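From: Dörte Brandes
To: Trelus peer mentoring list
Subject: Re: Session length and the waiting list

Hi all,

Tetsuya wrote:

> We have 16 people on the waiting list for the next round and only 5
> mentors who have said yes so far. I'd like to suggest that we cut the
> one-on-one calls from 60 minutes to 30 and have each mentor take twice
> as many people. Most of my own calls are done with the important part
> by the half-hour mark anyway. I know the Vundia group already works
> this way and they seem happy with it.
>
> The other option is to turn people away until the fall, and I don't
> want to do that. Some of them have been waiting since February.
>
> Could people tell me what they think before I write to the applicants?
>
> Tetsuya Ichikawa

I've mentored in four rounds now, three here and one with Mernard before they folded their program into the career office. Mernard used half-hour calls. I'd like to keep the full hour, at least for the first two calls, and I'll try to say why without going on too long.

The first ten minutes of any call go to catching up. People tell you what they did since last time, or why they didn't do it. With a half-hour call you have twenty minutes left, and you spend the last five setting the next goal. That leaves fifteen minutes in the middle. For someone who wants help with a resume or wants to practice asking for a raise, fifteen minutes is fine. For someone who signed up because they don't know what they want to do next, I found it was never enough. I had one woman at Mernard who used all six calls to describe her current job to me, and we were both too polite to stop.

The Vundia comparison doesn't quite hold either. Their people come in with a goal already written down, and somebody has gone over it with them before they meet a mentor. Our form asks for a goal but accepts anything. Last round one of mine had typed "growth" and left it at that.

What I would suggest:

Keep the first two calls at an hour. Make the rest half an hour, with the option of going longer if both people agree. A mentor with two people would then have a heavy first month and a lighter one after that.

Send the applicants the goal worksheet now, while they wait. It is the old Engström one that Tetsuya shortened, the two-page version. Anyone who returns it gets matched first.

Run the first meeting as a group. I did this last round with my two and one of Tetsuya's, and it saved me from explaining the same things three times.
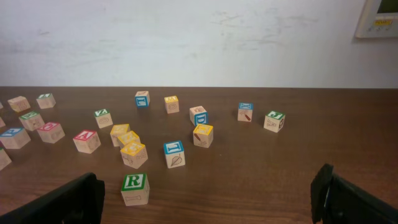

The group meeting needs one exercise that gets people talking about what they want before they start talking about what is realistic. Mine is to have everyone pick a single word for the next half year, then explain it to the person beside them. People freeze when they get a blank sheet of paper, so I have them spell it. Wooden alphabet blocks scattered over a tabletop work well for this, the kind with a raised letter and colored border on one face and little drawings of bones, leaves and pencils on the others. You run short of vowels fast and people have to change their word or borrow from each other, and by then they are talking. Allow 20 minutes for it. Writing the word on an index card afterward helps, so there is something to go back to on the later calls.

On numbers, I can take two people this round, or three if the later calls are short. I can't do evenings before 7:30. If anybody who mentored last year is willing to come back for just one person, please write to Tetsuya directly. We don't need the whole list copied on it.

One correction to the mentor handout while I'm at it. Page 3 still says that mentors should reply to messages within a day. We agreed to change that to three days — I have had people quote the old version at me. The file on the shared drive is the wrong one too.

I'm happy to write the note that goes out with the worksheet if Tetsuya sends me the address list.

Dörte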